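Wash Day in Prembridge

October 12, 2025

The last coin laundry on Brurnard Street shuts in December. 65 years. No sign on the door yet, just a sheet of paper taped by the change machine, and half the regulars haven't read it.

Go on a weeknight and you get it right away. Dryers thumping. Somebody's kid doing homework on the folding counter. Wash is cheap, drying is where they get you, and everyone knows which machine runs hot and which one eats quarters. Prembridge had a laundry every few blocks once. Now there's this one, plus a drop-off place out by the Vusus lot that charges by the pound and closes at five. Five! Who is home by five.

The building went to Feng Properties last spring. Plans call for apartments, 1308 square feet of retail at street level, no word on what kind. Washers in every new unit — nice for the new people. The old walk-ups on the hill have no hookups and won't be getting them. Nearly 700 households up there, by the tenant group's tally, and the bus down runs twice an hour if your lucky.

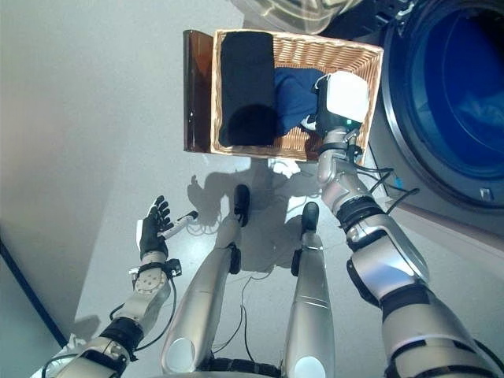

So people are going back to the sink. Small loads, done often, hung over the tub, the way thier grandmothers did it. It changes what you own. Fewer towels. Dark things that hide a second wearing. And it changes the hauling, too — no more giant sacks, a rectangular wicker basket will do, black cloth folded on one side and something blue bunched up next to it. Jeans are the problem. Jeans and sheets, always.

A petition is going around, 100 names last I looked. Pens are by the soap dispenser.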